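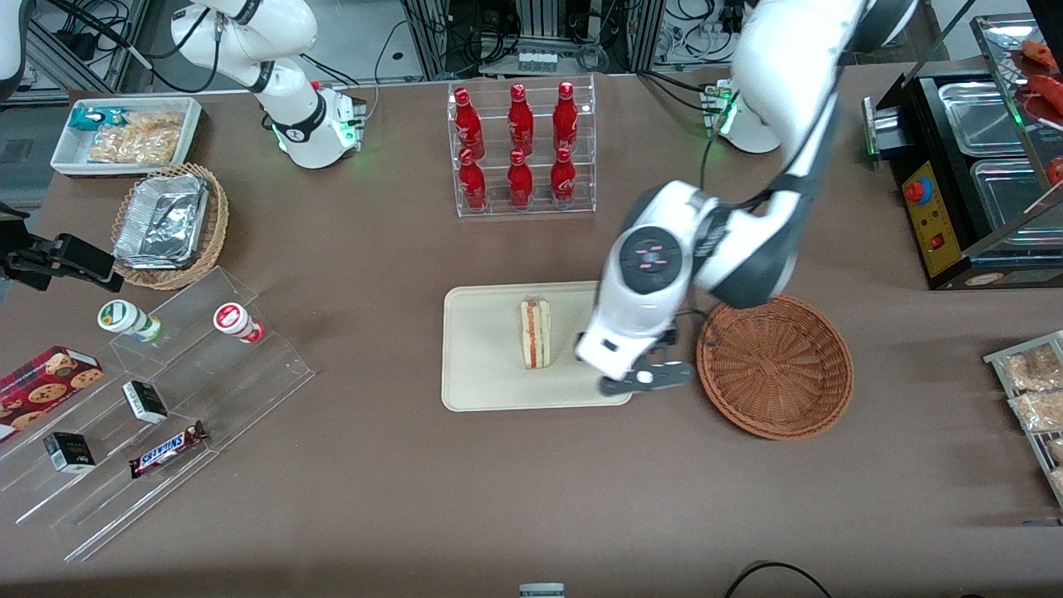

Stiltton Countertop Display Set

If you sell drinks and snacks from a counter, a hotel desk or the corner of a busy lobby, you already know how quickly a nice spread turns into a jumble. The Stiltton set is our answer to that, and it has been one of our favorite things to pack and ship for a good long while now. It brings together clear acrylic and warm woven wicker, with a couple of plain trays to tie it all together, and it looks at home on almost any table you put it on (we're especially fond of it on brown).

The bottle rack is the piece people ask about first. It is clear acrylic with two levels, so the back row stands higher than the front and every label gets its turn. Six bottles sit in it comfortably, three and three, and a row of red Coca-Cola bottles looks wonderfully cheerful in there!

Next comes the tiered stand, also clear acrylic, meant for small lidded cups such as yogurt, pudding or instant soup. Set it at a slight angle to the customer and the cups are easier to read from the side. A microfiber cloth glides right over the shelves at closing time.

The round wicker baskets have a reddish-brown weave and are sold as a pair. Use one for foil-wrapped bakes or rolls, and keep the other for whatever came in that morning. The trays are rectangular, one white and one beige. We like the white for bags of crackers and little snack packets, and the beige for a cut sandwich stood on its edge with the filling facing out, which does more for lunch sales than any sign we have ever printed.

Tassanee Thepsuriya put the first set together for the Chantharasri guesthouse, where the breakfast table also had to work as a shop in the afternoon, and her layout sheet still goes into each box. Follow it or ignore it, as you please.

Care: wash acrylic in lukewarm water with mild soap and dry with a soft cloth. No glass cleaner, please. Brush the baskets out and let them air well away from a heater. Line them if you're serving anything loose.

Complete set: $122
Bottle rack only: $56
Pair of baskets: $17
Food and drinks not included.

Orders placed from 1 Sep 2025 ship in the new Droltar carton, with a fitted sleeve for each acrylic piece. Spare trays will be back in stock in October.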